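This site uses cookies. OK / Settings

Crisp edge between two wall colours

Mar 24, 2020, by Lama Haddad

Quick one, people keep asking. You need tape, a small brush, filler, a damp cloth.

Wipe the wall down. Fill dents, sand, wipe again. Light colour goes on first, 2 coats, right past where the line will be. Leave overnight. Dont rush this bit.

Tape on the light side. Press the edge hard with a bank card. Now brush more of the LIGHT colour along the tape edge, it seals the gaps. Wait 6 hours. Then the dark.

Pull the tape slowly while the last coat's still a bit tacky, back on itself. Any bleeds, touch up with a tiny brush tommorow. Strong pairs show every wobble, so practise on card first if you're going for dark slate grey next to bright white like this. Cream and beige, much more forgiving.
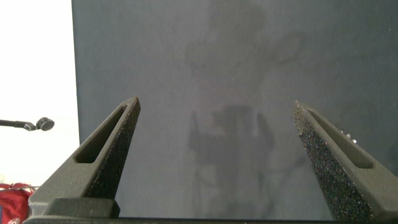 © Kanach | Contact | Back to top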